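Shop > Key & Case Storage > Key tags

Our site uses cookies to keep your cart working. Accept | Manage

Brasholm Key Tags, pack of 10

Plastic key tags with a paper insert you write on yourself. Each comes with a split ring, 28 mm across. Colours are assorted — green is always in the pack.

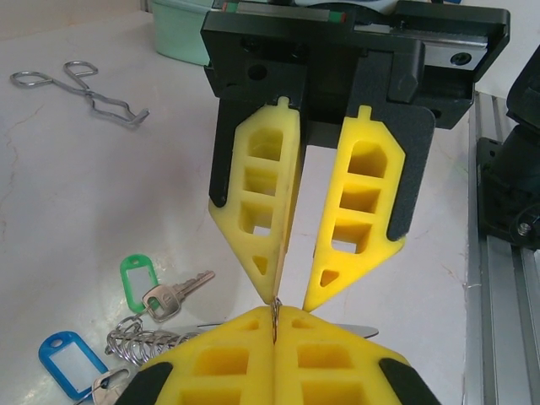
Green tag with white paper insert, on a bunch with a silver key.

Clukico also stocks the Rasutum padded case for small instruments. It has rounded corners and a button on the lid, and comes in mint green or grey. Fits a coiled stethoscope or a pair of forceps. Instruments are sold separately.

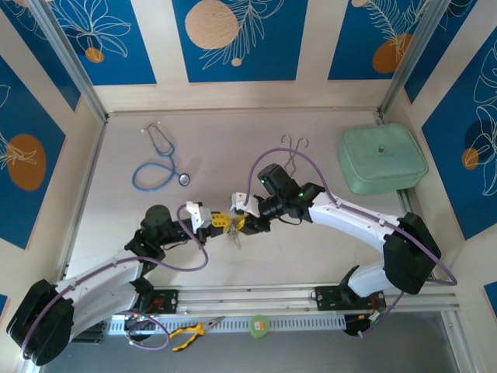
Ordering and delivery

Orders placed before December go out within four working days. Spare paper inserts come in packs of 100 — add them at the checkout. Unopened packs can be returned to our Sheikh Road counter.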